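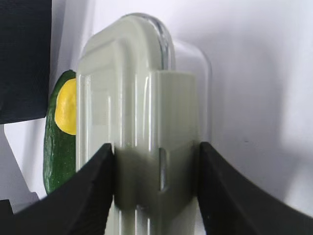
Firearm Injury Data: Frequently Asked Questions

Stolholm County Injury Surveillance Unit

What does the data set cover?

The data set covers nonfatal firearm injuries treated at an emergency department in Stolholm County and firearm deaths that occurred in the county. Injuries from BB guns, pellet guns, nail guns and similar devices are excluded, even when the hospital record uses a firearm code. Those records are removed during review of the free-text notes.

Where do the records come from?

There are two sources. Nonfatal injuries come from the emergency department feed, which every hospital in the county sends overnight. Deaths come from the medical examiner's case file. Police reports are not used. A person who was shot and never went to a hospital does not appear in the data.

Why don't your numbers match the ones in the news?

News counts are usually built from police calls and press statements. They tend to include shootings in which no one was hurt, and they leave out most self-inflicted and unintentional injuries. Our counts are of injured people, and a single event may add more than one person to the total.

Is a person counted by where they live or where they were hurt?

Both fields are kept. The main tables use the place of treatment for nonfatal injuries and the place of death for fatal ones. Residence tables are posted separately. Do not add the two sets together. A MacLeish resident treated in Stolholm will be in the main tables as a Stolholm record and in the residence tables as a MacLeish record.

What happens when a patient is transferred between hospitals?

Transfers are linked by date of birth, sex and arrival time. If the link holds, the visits are merged and the first hospital is kept as the place of treatment. If the patient later dies, the record moves from the nonfatal table to the fatal table. This is the main reason that older totals change.
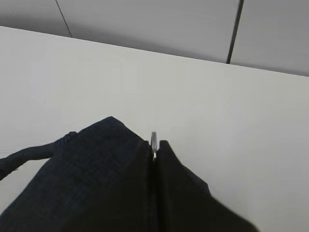

Transfers out of the county are harder. We receive the outgoing record but not the incoming one, so the final outcome is listed as unknown until the neighboring county reports back.

How is intent assigned?

Intent is taken from the diagnosis code for nonfatal injuries and from the manner of death for fatal ones. The categories are assault, self-inflicted, unintentional, legal intervention and undetermined. Hospital coding leans toward unintentional when the chart does not say how the injury happened. Readers should be careful when comparing assault and unintentional counts across hospitals, and should not read a small shift between the two as a real change.

Why are some cells blank?

Any count below six is withheld, along with any second cell that would let a reader work out the first by subtraction. A blank cell is not a zero. True zeros are printed as 0.

Why are there no rates for Denora?

The resident population is too small for a stable annual rate. Denora counts are included in the county total.

How are age groups defined?

Age is the patient's age in completed years on the day of treatment or death. The youth tables cover people under 18. Records with no date of birth are placed in the unknown group and are not estimated.

When are the tables updated?

Nonfatal tables are refreshed every Monday. Fatal tables are refreshed after the medical examiner closes its cases, and the full prior year is locked in July. Anything not yet locked is marked provisional. Please carry that label over if you quote the figures.

Was the table layout changed?

Yes. The move to the Zastura reporting system changed the column order and split the old "other or unknown" intent group in two. Scripts that read columns by position will need to be changed. Column names are stable and are listed in the data dictionary.

Can the data show whether a law or program worked?

Not by itself. The tables describe how many people were injured, when and in which area. They have no comparison group and no information on where the firearm came from. Analysts who want to study a policy will need a design that accounts for earlier trends and for changes in hospital coding.

Can I get record-level data?

Record-level files are released only under a signed data use agreement and require approval from an ethics review board. Custom summary tables do not need an agreement. Send either kind of request to Wanpen Tanasarn, data requests desk, and list the years, the variables and the smallest area you need. Requests without a variable list are returned.

How should the data be cited?

Cite the unit name, the table title and the date on which you downloaded the file. The download date matters for provisional tables, as earlier versions are not kept online.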